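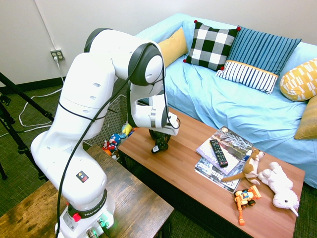
Salamatu says a coffee table tells you more about a household than the kitchen does, and that I should stop apologising for mine and just clear it once a day like she clears hers. Ten minutes, she says, kettle on, everything off, and only what you want goes back. She told me this on the phone at breakfast and I have been fired up about it ever since!

So today was the day. I love that table, I really do. It has that warm orangey-brown top and the black frame underneath, and I carried one end of it up the stairs at Rondholm myself, with Onni on the other end telling me to mind the paint. It deserves better than being the place where everything lands.

And everything does land there. Magazines, the remote on top of the magazines, the game controller, the cuddly toys. The brown one with the long tail (squirrel or dog, the children have been arguing it for months and I'm staying well out of it) had got itself sprawled over the corner of the magazines, and the white fluffy one was on its side next to it. I felt a bit mean moving them.

Toys first, then. I've given them the old bread basket from Jokisdale, the big one with the wonky handle, and it fits under the window as if it had been made for the spot. Both of them went in, plus three more from behind the sofa and a sock. I'd been meaning to buy a proper toy box and now I don't need to, so that's 30 pounds I can spend on something lovely. Curtains, maybe. Or plants!

Magazines were harder. I sat on the floor and read one, naturally. Then I read most of the business one as well, and I don't even like business, but there was a long piece on a family bakery and I got properly caught up in whether the daughter would take over. (She did. Hurrah.) Onni wants that one kept. The other can go to the surgery, where the waiting room pile is ancient.

The controller now lives in the drawer under the telly with its charging lead, and the remote has the little blue dish I bought at the Rametti market and never found a use for. It looks so smart in there. I keep going back in to look at it. I moved it to the left end of the table, then to the right end, then back again, and I think left is the one.

Then the top. Warm water, a drop of washing-up liquid, soft cloth, dry cloth straight after. I found a sticky ring by the far corner that I'm sure was blackcurrant and it came up beautifully with a bit of patience. The old dark side table had a wipe as well, though with that one the stains are in the wood and have been since it was Gran's. I'm fond of them. I did wonder about sanding it back this summer and Onni pulled a face, so it stays as it is, and I think he's right, it would look odd all bare and pale.

Rang Salamatu at teatime to report. She wanted to know how long it took and I had to confess more than 2 hours, counting the bakery. She laughed so much she had to put the phone down on the worktop.

Tomorrow I want to do the shelf by the door. Must remember to look for the lid of the tall Agbenyega jar while I'm at it, and to ask Onni whether he still wants the box of cables. Magazine for the surgery is in my bag already.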